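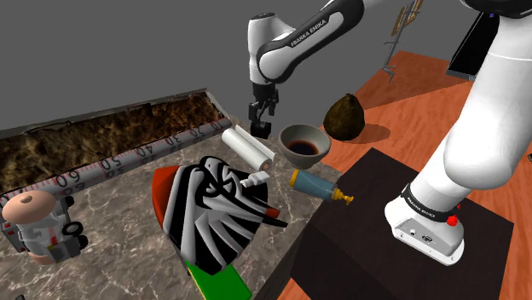 Are old community cookbooks any good to cook from?

Most of them are, as long as you already know your way around a basic cake or stew, since the methods are often only a line or two long.

I've been meaning to write about this for ages, and then I found the Pennington book at the tip shop in October and now I can't talk about anything else, so here we go!

If you didn't grow up with them, a community cookbook is the spiral-bound sort put together by a school or a church or a netball club to pay for a roof or a bus. Everybody hands in their best recipe, somebody's cousin types it all up, and there are ads for the local butcher in between the slices and the puddings. My mum had a shelf of them, and the good pages were the ones stuck together.

The Pennington one is 200 pages and was put out by the ladies' hockey club (I think early seventies, judging by the phone numbers in the ads, though there's no date in it anywhere). I paid 2 dollars. There's a hardware shop called Jonard & Sons on the inside cover, promising "everything for the home preserver", and a full-page ad for Fisteck separators, with a poem. A poem about a cream separator! It rhymes "butter" with "clutter" and I've read it aloud to everyone who has come to the house.

What I love most is how much they leave out. The ginger fluff sponge says, in full: "Beat eggs and sugar well. Fold in rest. Moderate oven till done." That's it. How well is well? What size tin? My first go came out like a bath mat. For the second I beat the eggs for a good ten minutes, until they'd gone the colour of an old piano key, and used two sandwich tins instead of the one big one, and it was so light I had to sit down. I'd been making sponge from glossy books for years and never had one like it.

The contributor was Mrs O. Loureiro, and her name is under eleven other recipes, including a sweet rice with lemon peel and cinnamon that sits between the curried eggs and the mock chicken as if it had always been there. I wrote a bit about it on my old page last winter, when I only had a photocopy of the desserts chapter, and got an email from her granddaughter, Olga Loureiro, named after her. We've been writing back and forth ever since. Her grandmother made that rice for every hockey break-up and wrote everybody's initials on top in cinnamon, pinched between finger and thumb. I've tried. My initials look like spiders, but it tastes wonderful, warm or cold, and it's brilliant for breakfast.

Olga also cleared up the thing that had been driving me mad, which is "a cup of Emora" in the date loaf. I'd looked everywhere. Emora was a malted milk powder from a little factory two towns over, long gone, and she says any plain malted milk will do if you add a pinch more salt. So that's what I do now, and the loaf keeps for a week in a tin. It's better on day three, with far too much butter.

And then there's the index. I got a bit carried away with the index. I've been typing up every recipe title from every community cookbook I own, with the town and whatever name is printed under it, because I wanted to be able to look up all the lemon butters at once. I'm at 2,778 titles. Of those, 1,219 are biscuits, slices or cakes, which tells you something about what people were proud of (and possibly about what the men weren't asked to bring). Vegetables hardly get a look-in. One book has a Vegetables chapter made up of a scalloped potato and a note about boiling beans.

Lemon butter, by the way, is where the arguments are. Whole eggs or yolks, over water or straight in the pot, and one woman who adds passionfruit and writes "do not tell Joan" underneath. I've made that one. Sorry, Joan.

If you want to start cooking from these, begin with a slice, something you press into a tin with your hands, because it's hard to wreck. Check the cup size, as the older ones sometimes mean a teacup. A moderate oven is 180 in mine, and I drop it to 160 with the fan on. Halve the sugar in the chutneys if you like, but leave the jams alone. And please write in the margins! The best note in my Pennington copy is in blue biro beside the boiled fruitcake: "Good. Made for Dad. More sherry."

I'm making the Pennington cheese and onion pie this weekend, which calls for "a nice piece of cheese". I've bought a very nice piece of cheese.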